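Can a robot arm tidy a desk yet, or am I wasting my money?

Posted in Home and Workshop Automation
1,984 views

I do the bookkeeping for a small upholstery shop and the front desk is a mess by closing time. Pens, scissors, rulers, somebody's drink. My brother-in-law thinks we should get a pair of hobby arms and have them clear it overnight. He has a budget of $3,000 in mind, and the kit he likes is the Orex. All I want is for the pens to go in the pen cup and the scissors in the basket. I don't need it to be fast. Has anyone got one doing this reliably, without standing over it? 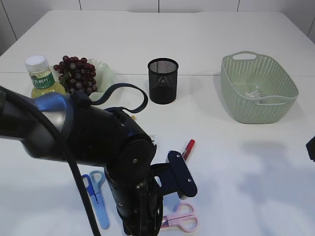 Pen holder and basket at the back, marker and scissors still to be put away.

I'm in Grosbridge if anyone local has one I could look at.

Trindade

Melaniia Lytvynenko

Partly. I've spent most of the winter on this same chore and I'd split it up by item.

Markers and thick pens are fine. If they're lying on a plain surface with a bit of space around them, the arm will pick one up and get it over the cup. Getting it in is harder. The opening isn't much wider than the gripper, and once there's a pen in there already, the next one tends to catch on it. A wider cup helped me more than any change to the software.

Scissors are worse. The handles are easy to grab, but the blades swing the whole thing around once it's off the table. Into a basket is OK because the target is large. I wouldn't try standing them in a cup.

Anything flat is the real trouble. A clear ruler gives the camera very little to go on, and there's no edge to get hold of unless you slide it off the side of the desk first.
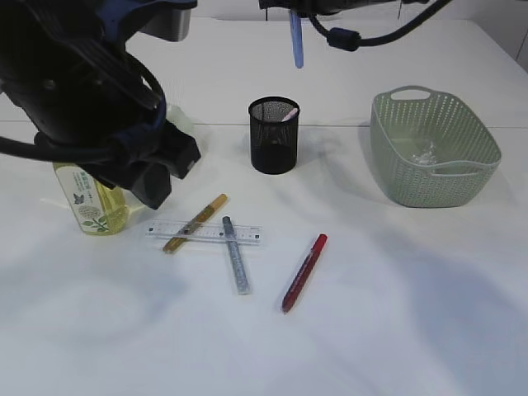
Pens on top of a ruler are a separate problem again. You have to take the pens off first, in the right order, and if one gets nudged it rolls and the plan is out of date. My setup clears a pile like that in 9 minutes on a good run, and I can do it by hand before the kettle boils. I still wouldn't leave it alone overnight with an open drink on the desk. Put the lid on or move it.

For your budget you can get two arms and a camera, but you'll be paying for the rest with your evenings. If you like tinkering, go ahead. If you just want a tidy desk, buy a tray and get people to use it.

Sultier

No. Save your money. Mate of mine has had a robot vacuum for years and it still gets stuck under the couch.

oldbench

Agree with Melaniia on the cup. I'd add that lighting matters a lot. Mine worked in the afternoon and missed almost everything after 5, when the shadows from the arms got darker. I put a cheap LED panel overhead and it settled down. Also bolt the bases to the bench. Clamps creep, and then every grab is off by a few millimetres and you spend the night recalibrating when the only thing wrong is a loose clamp.

Trindade

Thanks all. I've shown him the bit about evenings and he's still keen, so we'll probably start with one arm and only do the markers. Does the wider cup need to be a certain height?

Melaniia Lytvynenko

Shorter than the pens by a third or so. Mine's an old soup tin.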